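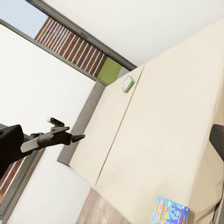
Plimow is a two-armed tidying robot I am building at the Skamido shared workshop, and this page collects views from its simulated bedroom. All control code is tried in the simulator before it goes near the real motors. The job is to gather games and puzzles and put them away in a tray. The cream bed is a hard surface for it: flat boxes such as the small green-and-white one give the fingertip very little edge to get under, so the approach angle matters more than the grip force. The current planner, Lamont, has 1132 lines of Python and still gets that angle wrong at times.

**Tray and tabletop**

Card game boxes stacked at a tilt, Skip-Bo the easiest to read. The jigsaw on the dark grey top has a gap at its right edge, and the collision model treats it as a plain square.
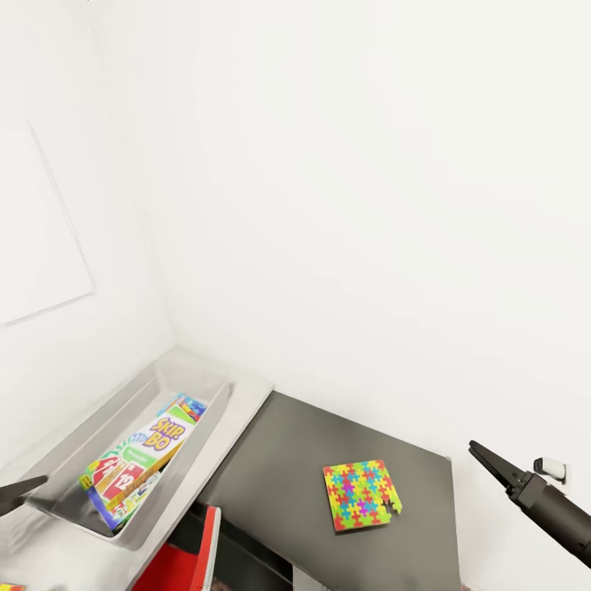

Prapai Duangkaew wrote in to say that a tilted stack should be planned as one body until the top box moves, and that separate contact checks for each box are a waste of processor time. I have tried this on a branch. Planning time per pick fell from 12 seconds to 4.

**Carrying**

Monopoly box held by a lower corner in the left gripper, in front of the red chair. A corner grip leaves a long lever arm -- the wrist torque limit was set with this load in mind.

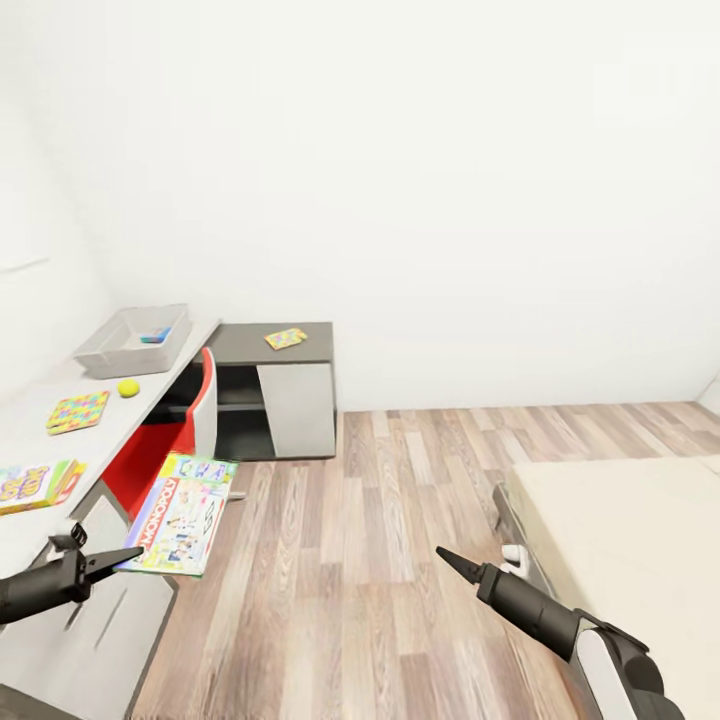
## Both arms out

Left arm over the mattress, right arm over the floor, both grippers open. Each arm has its own sensor module near the gripper. Wotbridge, the message layer, keeps the two streams in step and drops any pair that arrives too far apart.
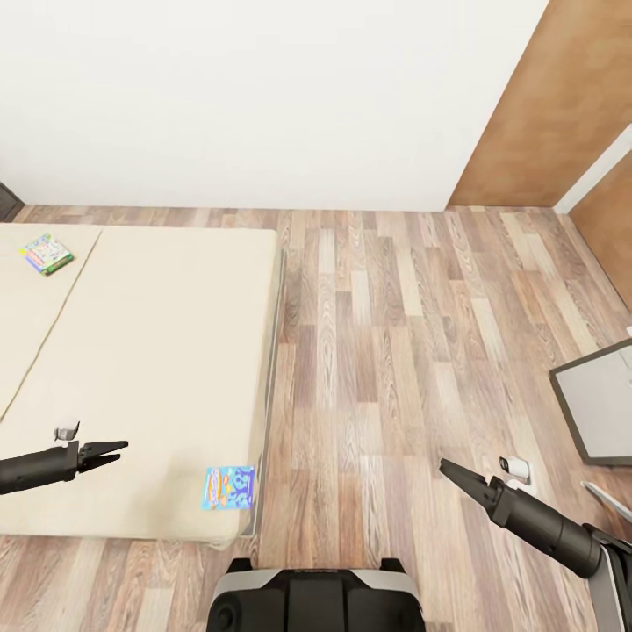
Will the same code run on the real arms?

The planner will, unchanged. The joint limits and the gripper closing speed are read from a separate file, and that file has to be measured again for each arm.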